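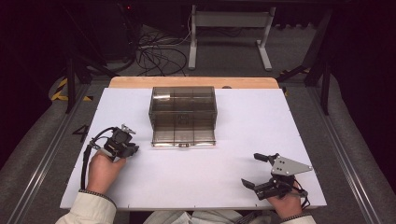 A compartment box on a work board, with a hand-held gripper on either side.

Hand-guided automation at Pudeson

Hand-guided automation is the name used at the Pudeson parts works in Villanueva for a way of teaching robots ordinary bench jobs. A worker holds a gripper in each hand and does the job with them, and the recorded movements are later used to train the robot arms on the Maltard line. The method was introduced in December, first for opening, filling and closing small plastic boxes.

Work at the bench

A single task is repeated up to 1,000 times, with small changes in where the box is placed. Sessions last 60 minutes and are followed by a 15-minute break. Clear boxes with latches are among the most demanding items, and also among the favorites – a good run with one takes real skill!

Effect on jobs

The program, known as Lirow, has changed daily life for many of the plant's 319 employees. Packers who once filled boxes all shift now split their time between teaching, checking the arms' work and sorting out jams. Long-time packers turned out to be superb teachers, and a new pay grade was added for them. Sore wrists remain a complaint, as the grippers are heavier than bare hands are used to, and lighter ones are being tried on the evening shift.

See also: Bench work; Packing line; Job rotation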